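Ukstead Belt and Bins
Data card, release 2

Summary

Ukstead Belt and Bins is a set of recordings of small household items being sorted from a moving belt into open containers. It holds 1,007 recordings in the main part and 1,972 short clips cut from them. Each clip covers a single item, from the time it is set on the belt until it is in a container or has reached the end of the run.

The items are the kind of thing found in a kitchen drawer or a child's lunch bag: cups, small bowls, lids, spoons and sponges. All are light and none are breakable. Anything with a sharp edge was left out.

The workspace

Everything takes place at one white table with a green belt conveyor on it. The conveyor has aluminum rails on both long sides. Containers are placed on the table within reach of the belt, and their positions change between sessions. The exact layout for each session is in layout.csv.

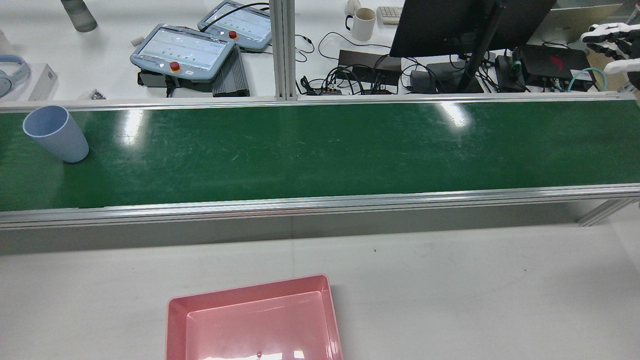 Light blue cup on the belt, pink tray on the near side.

Cups are the most common item in the set. They are placed either upright or on their side, and the label "pose_start" gives which. A cup that is leaning or has rolled against a rail is labeled "other". Please don't merge "other" with "side" when training a pose classifier. The two were kept apart on purpose and the boundary between them was checked by hand in release 2.

Containers

There are two container colors in the labels, blue and pink. Shades vary with the lighting, and some pink containers look closer to salmon. They all carry the same label. Shallow trays and deeper bins are separate entries in the "container_type" column:

tray: low walls, used for flat items and for cups in the easy sessions
bin: higher walls, used for everything

Containers start each recording empty unless the "prefilled" column says yes. The sorting rule is given per session in rules.txt. In most sessions the rule is by color, so blue items go to the blue container and pink items to the pink one. In the rest it is by item type. 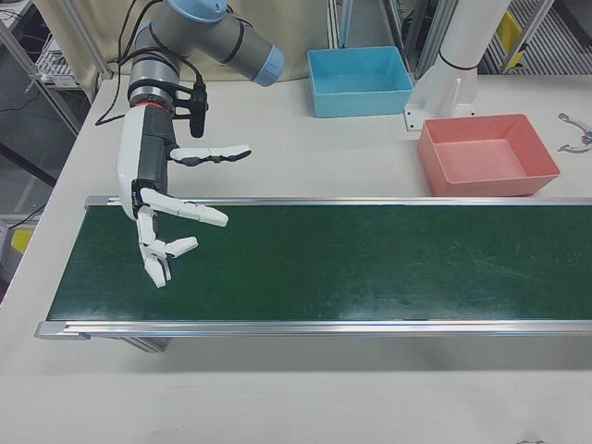 Bin positions were measured from the far rail to the nearest wall of the bin, in centimeters, before each session. If a bin was bumped during a session it was left where it ended up, and the new position was not measured again. Use the "bin_moved" flag to drop those recordings if you need exact distances.

Belt speed

The belt ran at one of 6 speed settings. The setting is stored as a number, lowest first. We do not give speeds in meters per second for release 1 recordings, as the drive was swapped before release 2 and the old one was never measured. Setting 1 in both releases is slow enough to follow easily by eye.

Files

recordings/ full recordings, one folder per session
clips/ one clip per item
layout.csv container positions and types
items.csv item name, color, height, widest diameter
rules.txt sorting rule for each session
splits/ train and test lists

Known problems

Overhead lights leave bright patches on the belt. Pale items passing through a patch can be hard to outline, and masks there are less accurate.

The belt has scuff marks. An early version of our masks picked up a few of them as items. These were removed in January, but please report any that are left.

Heights in items.csv are missing for the sponges.

Credits

Recorded and labeled by the Platix group. The label tool is Zukilow, and the train and test lists follow the Takács split, with no item shared between the two. When citing the set, give the release number.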